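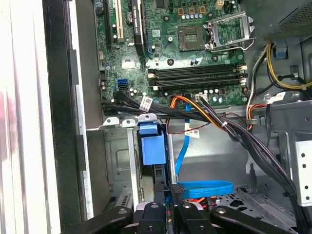
Figure 1. Wrist camera view into the open tower.

Project report: Comparing two grippers for desktop computer disassembly
Yae Minami, Costel Kadrić
Supervisor: Oda Engebretsen

1. Aim
The Ridgeway recycling course wanted to know if one arm could do the early steps of taking a desktop apart, with a person close by for the screws. We compared two grippers, the Orkura parallel gripper the lab already had and the Skestex linkage gripper bought in January. The main task was pulling the hard drive in its caddy. The second task was moving loose cables out of the way.

2. Setup
Both grippers went on the same arm and ran from the same controller. The tower lay on its side with the panel off. We had one fixed camera by the table and one at the wrist. Our budget was 3000 dollars, and the Skestex gripper with its adapter plate took 2464 of that.
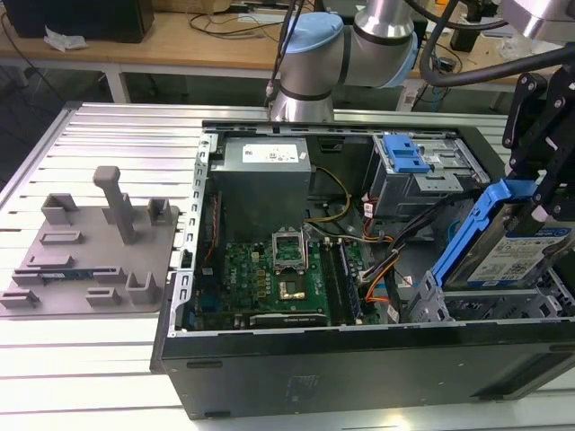 The approach path was taught by hand and then replayed, with a short search at the end in case the case had shifted. We did 29 runs per gripper. A run counted as good if the caddy came clear of the cage and the grip held to the drop point.

3. Results
The Orkura was faster but often stopped against the bay wall, as its body is wide. The Skestex reached the caddy more often – its fingers are narrower – but closing took over 3 seconds. Neither was any use on flat cables.

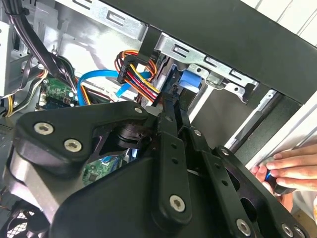

Lighting mattered more than we had planned for. Our search step looks for the color of the release latch, and that worked with both grippers. With the Skestex mounted, though, the wrist camera sees a lot of black linkage, and the small blue tab in the drive cage shows up only above it, close to the bundle of power wires. The blue SATA cable is in the same view, so we had to add a shape check to the color filter.

4. Next steps
Isamu Nishimura will move the wrist camera farther out on a new bracket. We would also like to repeat the cable task with softer fingertips.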